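How to record packing examples in a bedroom

Most of our packing examples used to come from a bench in the lab, and the policy learned the bench. For the Isholm set we now record in bedrooms and leave the furniture where it is. The steps below are for anyone taking a hand-held gripper out for the first time.

1. Set the box on the bed and fold the flaps all the way out. A flap that springs back will block the view into the box.

2. Start every example with the jaws open and the box in view. Wait one second, then move. 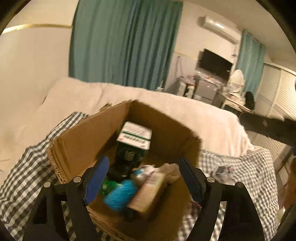
Jaws open over the box, flaps folded out.

3. Pick one item per example. Close on it, lift, move, release, and back off until both pads are in view again. If you drop it, keep recording and pick it up. Prara accepts recoveries as long as they are tagged.

4. Keep your free hand still. If it has to steady the box, use the tag "two hands."

Choosing and laying out the items
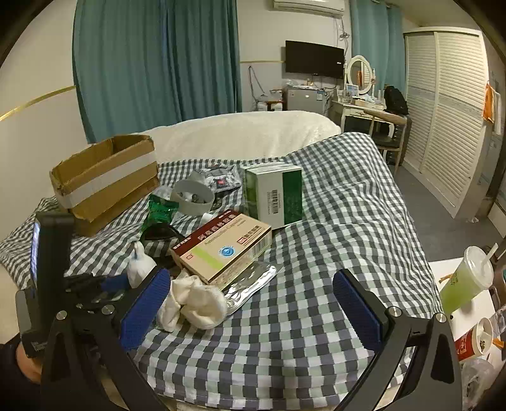
Items spread on the bed beyond the open jaws.
Text: Kerubo Rashidi, data collection lead

Mix shapes and stiffness. Cartons are easy and people tend to reach for them first, so go for foil packets, cloth and knotted plastic bags early in the session while your wrist is fresh. Let things overlap a little on the sheet. Neat rows give you neat rows in the data.

Move the items between examples, and turn the box a quarter turn after every ten. Keep drinks off the bed.

How many you need

Plan on 56 examples per session. A full room set is 400, and we stop there even if the room is still available. Our October run came to 575 over two rooms, and Dineo Naidoo kept 94 percent of them after review. Most of the rejects were late starts, where the jaws were already closing in the first second.

Upload the same day, with the room name in the session notes. Untagged drops go back to whoever recorded them.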